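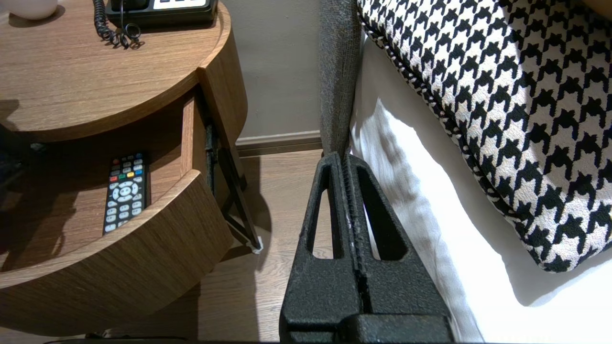

*Round bedside table with the phone on top, curved front edge*

**Swelling the grain back up on an old round bedside table: oil or wax first?**

**Ilze Urbonaitė**

Hello all! I've fallen completely in love with restoring furniture since May and I'm now on to bedside tables. I have a round one with an open compartment under the top, and the wood is a lovely mid-brown. The top feels dry when I run my hand over it and there's a pale ring near the front, only faint, from a mug I think. I'd love to bring the colour up without making it go orange (I did that to a stool and I'm still cross).

I have a tin of Plina hard wax and a bottle of plain Danish oil in the shed. Can I use both? And do I need to sand right back, or is a light going-over enough? I've got Friday off and can't wait to get started!

**Jurgita Mägi**

Oh, you're going to enjoy this one! Before any sanding, find out whether it's solid or veneer. Look at the underside of the top and at the edge of the opening. If the grain carries on over the edge, it's probably solid. If you see a thin line, be very gentle, as veneer goes through in seconds and there's no getting it back.

Wash it with a drop of washing-up liquid in warm water, well wrung out, and leave it overnight. Half the time the "dry" look is old polish and muck, and it comes up beautifully. For the ring, try a little wax on very fine wire wool, going with the grain, and stop the moment it fades.

If you do sand, 240 grit by hand is plenty. Then oil first, wax second — never the other way round, the oil can't get in through wax. Two thin coats of oil, wipe off everything that's left after ten minutes, and give it a few days before the wax. Lay the oily rags out flat outdoors to dry, please, they can catch fire if you bundle them up.

Do a test patch inside the compartment. You'll see straight away if it turns orange. Post a photo when it's done!

**Llewellyn**

I just use beeswax on everything. Did 3 tables that way, all fine.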